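Skitbridge, two games in

I went to both of the opening home games, so I might as well write down what I think before August is over and everyone has settled on a version of events.

Skitbridge lost the first one 2-0 and drew the second without scoring. One point and no goals is a thin return, and the local radio phone-in on Thursday treated it like the end of the club. I don't see it that way, but I do think there are problems, and some of them were there last spring under the old manager.

The main one is the midfield. Costura played as the deepest of the three in both games and spent most of his time turning around. He's a good passer when he's facing forward. When the other team presses him from behind he goes back to the center half every time, and the center half goes back to the keeper, and the keeper kicks it long to a striker who is five foot eight. I watched that sequence so often in the first half of the opener that the man next to me started calling it out ahead of time.

Kovács is the obvious fix. He came on for the last part of the second game and played ten yards higher than Costura had, and the ball started going into the corners. He isn't as tidy and he gave away a couple of bad free kicks. I'd still start him. You can put Costura next to him and let one of them hold, which is how the team lined up in most of the preseason games anyway. I don't know why it was dropped.

The new manager has been asked about it and said he wants "control." Fine, but we had plenty of the ball against a side that was happy to let us have it forty yards from goal.

The attendance for the opener was announced as 911, down from last season's first game, though that one was a derby. The second game felt smaller. The away end had 238 in it, according to their own club site, and they made more noise than we did until the last ten minutes. I sat in the side stand the first time and stood behind the goal the second time. Behind the goal is better. You can't judge an offside from there but you can see the shape of the team, and you can see that our left back is on his own for long stretches.

Teams have worked that out already. The first goal in the opener came from that side and so did the second, and in the draw their winger got to the end line whenever he wanted and just couldn't cross. A better winger would have beaten us.

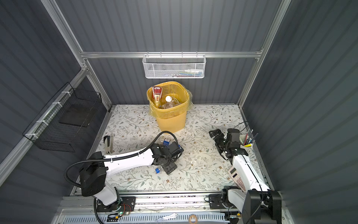

The flowered table top and the hanging baskets.

Shengli Kang, who I've sat with since we were both in the junior section, thinks the left side is a fitness matter and will sort itself out in a month. His argument is that the wide midfielder missed most of preseason and isn't tracking back because he can't yet. That could be right. He did come off early in both games, and he was walking well before that. But if he can't run for ninety minutes then he shouldn't be starting in front of a 19-year-old full back. Bring him on after the hour, when the other side is tired too.

Up front I have less to complain about. Inov has had two real chances and hit the post with one of them. He makes good runs and rarely gets the pass. He dropped deep in the second game to find the ball, which meant there was no one in the box when it finally came in from the right. I'd tell him to stay where he is and wait, even if he goes twenty minutes without touching it. He got his goals last season by hanging around the six-yard box, and he has now gone 200 minutes without one, counting back to the end of last season. For a striker at this level I don't find that very alarming.

The keeper has been the best player. Two saves in the draw, one low to his left and one at the near post, kept it level. I'd like him to throw the ball out more.

Next up is an away game at a place with a sloping pitch and one turnstile. Kickoff is at 3 and the supporters' bus leaves at noon from the usual parking lot. Last year we won there playing badly, with a long throw and a deflection. I would take that again. If the manager picks the same eleven, I expect another game with plenty of sideways passing and very little in the box, and the phone-in will be worse.

My team for Saturday would be the same back four, Costura and Kovács in the middle, the young lad on the left from the start, and Inov told to stay up. I'll be on the bus either way.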